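4.3 Working by hand near the gripper inside a computer case

This section applies to the Cetus arm when an operator and the gripper share one open desktop case. Read it fully before the first session.

1. Disconnect the mains cable of the computer under service. Wait 30 seconds.
2. Select the Shared mode on the Ikel controller. Speed is now limited to 200 mm per minute.
3. Agree which side of the case belongs to the operator. Keep your hand on this side during the whole task.
4. Bring the gripper in slowly. Watch the power wires and the flat cables, they catch easily in the open links.
5. Before you move your hand to the other side, press Hold and wait for the tone.

CAUTION: Do not put fingers between the gripper links, also when the arm is on Hold. The links can close when the air pressure drops.

NOTE: Check the link screws every four weeks. Write the result in the Balogh log sheet.

NOTE: Sleeves must be close to the wrist. Trandum site rules do not allow rings or bracelets.

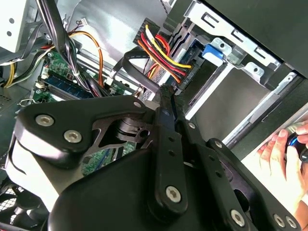
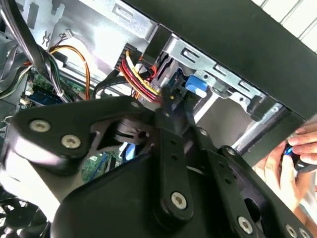
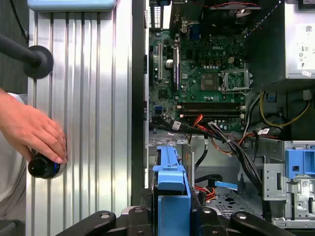 Fig. 4-3. Operator's hand and gripper at one open computer case, three views.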